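**Lultance hand-held gripper pair**

The Lultance pair is made for recording two-handed table work without a robot on the table. The operator holds one gripper in each hand and does the task at normal speed. Each gripper has a camera that looks out over the fingers, and each carries a marker plate on top for tracking.

We sell it as a set only. The left and right units are calibrated together before they leave our workshop, so please do not mix units from different sets.

## At work on a clear drawer box

Transparent parts are difficult for many vision systems, and customers ask about them often. 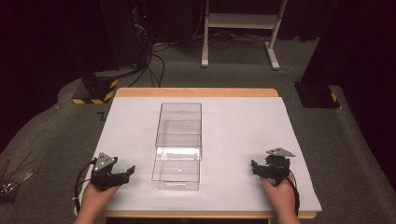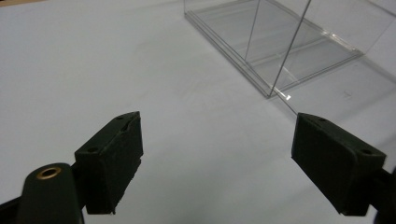 ## What is in the set

- 2 grippers, left and right, with marker plates mounted
- 2 cables
- 1 spare pair of finger pads
- Calibration sheet, signed by Ramesh Shakya or Fung-ping Wu
- License for Ondix recording software, 14 months

## Before you order

The grippers are wired. Leave enough free cable that the arms can cross — a short cable pulls on the wrist and this is visible in the data.

Finger pads are wear parts. We advise to change them after 1,000 grasps on hard plastic, or earlier when the surface becomes shiny. Order number for pads is 248.

The set does not include tracking cameras. It works with the Viklund tracking kit, and for other systems please write to Lieven Coppens first. Delivery of new orders starts again in April.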